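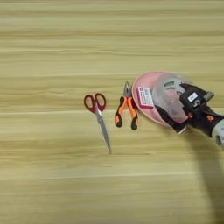 Plate sorting task - fixed order or random order?
Robot club board > Student projects

zitetti_gen wrote:
Hey all, second-year student here, our club is doing the tabletop tidy challenge at the Pryor meet in March and we can't agree on something. The task is easy to say: put the small stuff on the plate, leave the tools alone, then clear the plate again. We've got 60 practice runs saved and the arm does fine with the box. The tape is a different story, it gets a grip and then lets go too early.

My teammate Femi wants every run to start from the exact same layout. I want to shuffle things around between runs, even if our score looks terrible for a while. We have two weeks of lab time left and one arm, so we can't really do both. What would you do?

malachy_mm wrote:
Shuffle. We went to Pryor last year with a fixed layout and the judges set the plate a hand's width over from where we'd had it all winter. Our arm closed on air three times in a row, very proud of itself. I still hear about it from Samer.

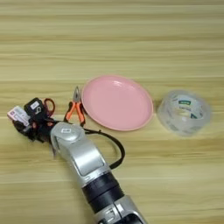 And don't only move the thing you're picking up! Move whatever sits next to it as well. Ours had learned where the neighbors were and used them as a kind of landmark, so the minute they shifted everything else went sideways too.

bauerfeind_d wrote:
I'm going to disagree with Malachy here. If the tape grip fails on a fixed layout, shuffling just hides why it fails. Get the grip right in one spot first, then move things. I coach a school team at Prulton and the kids who shuffle on day one end up with a big pile of runs and no idea what went wrong in any of them.

Also, what's the grip force set to? You left that out.

zitetti_gen wrote:
Force is on the Nulorard default, we haven't touched it. Is that bad?

bauerfeind_d wrote:
Bad for tape, yes. Try it lower and close slower.

femi_l wrote:
Femi here, the teammate with the correct opinion :)

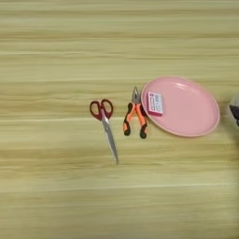
My whole case for a fixed start is that we can compare runs. When everything begins the same way I can put two runs next to each other and see where they split. Take the start with the little box on the upper left part of the plate, scissors handles up, pliers jaws up. If a run from there goes wrong I know it's the arm and I don't have to wonder who bumped the plate. And the pliers are so close to the rim that it's a decent test by itself, the fingers have hardly any room on that side.

With Genji's way I spent a whole evening squinting at clips and learned nothing. Sorry Genji.

zitetti_gen wrote:
You learned that the tape is hard!

samer_k wrote:
Both of you are kind of right? Our team wrote down a handful of layouts and cycled through them. You still get to compare (same layout, different run) and the arm can't memorize one spot. By the end we had 177 runs logged that way and I could find any of them in a minute. Malachy will say he thought of it. He did not.

malachy_mm wrote:
I thought of it.

bauerfeind_d wrote:
I could live with Samer's version, as long as the grip gets fixed first. I would still give the first few sessions to one layout only.

zitetti_gen wrote:
OK, Femi and I talked and we're going with this for the rest of lab time. Yell if you see something dumb.

1. Grip only. Tape on the plate, same spot every time, lower force and slower close. Femi keeps the log and we don't change two settings at once.

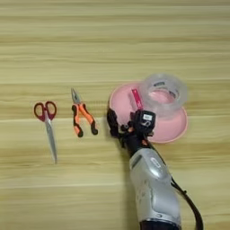 2. Samer's layouts. Box and tape both in play, scissors and pliers moved a bit each time, and the layout name goes in the file name this time.

3. Last couple of sessions, somebody from outside the team sets the table and we don't get a say in it.

femi_l wrote:
I agreed to 1 and 2. I'm still thinking about 3.

samer_k wrote:
Do 3. Get someone who doesn't like you very much.

bauerfeind_d wrote:
Post the force value once you find one that holds. My kids have the same trouble with tape.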